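Winter Clothing Drive Enters Final Weeks at Wudel House

The Wudel House residence has entered the final weeks of its winter clothing drive, with knitwear now being folded and sorted ahead of distribution in March. The residence announced that 2438 garments have been received to date, compared with 2168 at the close of the previous drive, and that donations will continue to be accepted at the front desk until the end of the month.

The drive is organized jointly by Wudel House and the Nyarko Community Center, which operates the clothing room on its lower level. Coats and footwear are sent directly to the center. Sweaters, scarves and other knitted items are first handled at the residence, where two bedrooms on the second floor have been set aside for the purpose while they await new tenants.

Kheri Kinyua, who coordinates the drive for the residence, said that the bedrooms had proved more suitable than the dining hall used in the past. "A bed gives us a wide, clean surface at a comfortable height," Kinyua said. "A sweater can be laid out in full, checked on both sides and folded without the sleeves dragging. We were losing a good deal of time at the dining tables, and we had to clear everything away before each meal."

Each garment is examined for moth damage, missing trim and loose seams before it is folded. Items that need minor repair are placed in a separate bag and taken to the Oko Street sewing group, which has agreed to return them before distribution begins. Garments that cannot be repaired are passed on for textile recycling.

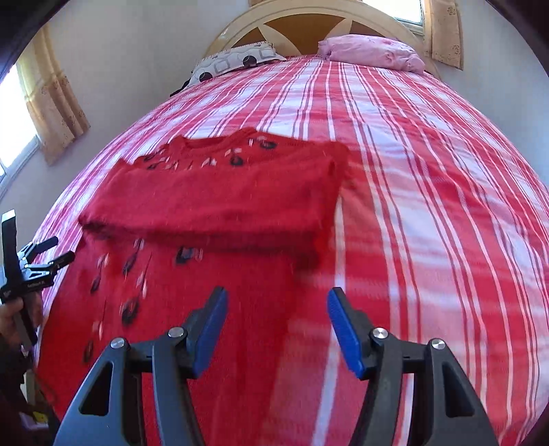

A red knitted sweater with decorative trim at the neckline, on a plaid bedspread.

Decorated knitwear receives particular attention under this year's guidelines. Sweaters with sequins, beads or sewn-on shapes are to be folded with the sleeves behind the body and the hem brought up toward the neck. They are stacked no more than a few high, so that the trim does not catch on the garment above. Soft or fuzzy knits are kept apart from items with zippers and hooks.

Nassoro Mwakalinga, who manages the clothing room at the Nyarko Community Center, said the revised guidelines were adopted after several donated sweaters arrived last year with pulled threads. "Many of these pieces were in very good condition when they were given to us," Mwakalinga said. "The damage occurred in our own bags. We owe it to the donors to pack them properly."

Mwakalinga added that demand for adult sweaters remains high and that medium and large sizes are usually claimed on the first morning. Children's knitwear is also needed, especially in school-age sizes. The center has sufficient infant clothing and asks that residents hold such items for a later collection.

Folded garments will be moved to the center in cardboard cartons supplied by Dasta, a local moving company, which is also providing a van at no charge. The organizers have set a goal of 3168 garments for the season. Should that figure be reached, the clothing room will extend its hours into the early evening during distribution.

Donors are asked to wash and fully dry all items before bringing them in and to remove anything left in the pockets. Hangers are not required. Bags should be tied and marked on the outside as adult or children's clothing. The front desk at Wudel House accepts donations from 9 a.m. to 4 p.m., and residents who are unable to carry bags downstairs may request collection from their rooms by leaving a note with the desk staff.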